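## 4. Workspace and test procedure

### 4.1 The shared workshop

All work described in this paper was done in the Mernik workshop, which our group shares with people who repair furniture and build bicycles. We have the use of one bench area and one shelf. This had more influence on the design than we expected. Everything which is not bolted to the robot must be taken away in the evening, and the table may stand a few centimeters from its old place when we come back. For this reason we did not try to build a fixed cell like the one used in the Zulavthorpe study. We decided that the upper body must find its working position again at the start of each session.

The controller software, which we call Farilia, runs on a small computer beside the bench. It sends joint targets at 50 Hz to both arms. The hands receive their commands on a separate line, because in the first version of the build the finger messages delayed the arm messages and the wrist began to shake. After the separation the shaking was still present at low speed, but it became small enough to work with.

### 4.2 Choice of the task

We looked for a task which needs two hands, costs almost nothing and can be reset by one person in a short time. Opening and closing a flat folder fulfills these conditions. The cover is light, so a wrong movement does not damage the fingers. At the same time it is not easy: the edge of the cover lies very close to the table, and a rounded fingertip slides over it if the approach angle is too steep.

In the first trials the folder was free on the table. The hand pushed it away more often than it lifted the cover, and the operator had to put it back each time. We therefore fixed one panel to the table with duct tape (Figure 3). This makes the task simpler than in daily life, and the results should be read with this in mind. The tape also has a practical weakness - it loosens after many trials, and we replaced it when the panel could be moved by hand.

### 4.3 Procedure

Each trial starts with both arms in the rest position. The operator checks the folder, says the trial number aloud for the sound recording and starts the program. The left hand moves above the table with the fingers spread, and then goes down toward the free panel. The right hand stays low and does not take part until the second phase. A trial is stopped after 500 control steps, even if the hand is already in contact with the panel. 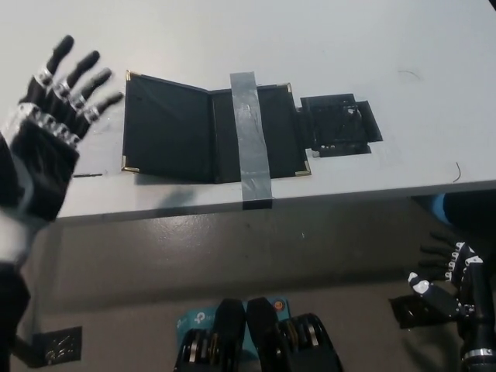 **Figure 3.** Working position at the table. The right panel of the open folder is held by tape, and the left hand is raised with the fingers spread.

We recorded 731 trials in this way. From these we removed 137, mostly from the first weeks, when the finger messages still shared a line with the arms or when the log file was not complete. The removed trials were not used for training or for the tables in Section 5. We kept all trials where the hand missed the panel, also when the miss was caused by a table that was not in its usual place.

The start position of the left hand was changed by a few centimeters between trials, following a list prepared before the session. The position of the folder was not changed on purpose. It did move slightly from one session to the next, because the tape was put on again by hand, and we have no exact measurement of this movement. A comparison with the Sowah gripper, which has two fingers only, was made with the same list of start positions.

Most sessions took place on Saturday, when the large saw in the next room is not in use. On other days the vibration of the floor could be seen in the wrist torque signal. We tried to remove it with a simple low-pass filter, but the filter also hid the moment of first contact, which we need for the switch between the two phases. In the final version the torque signal is not filtered, and sessions with strong vibration are marked in the log.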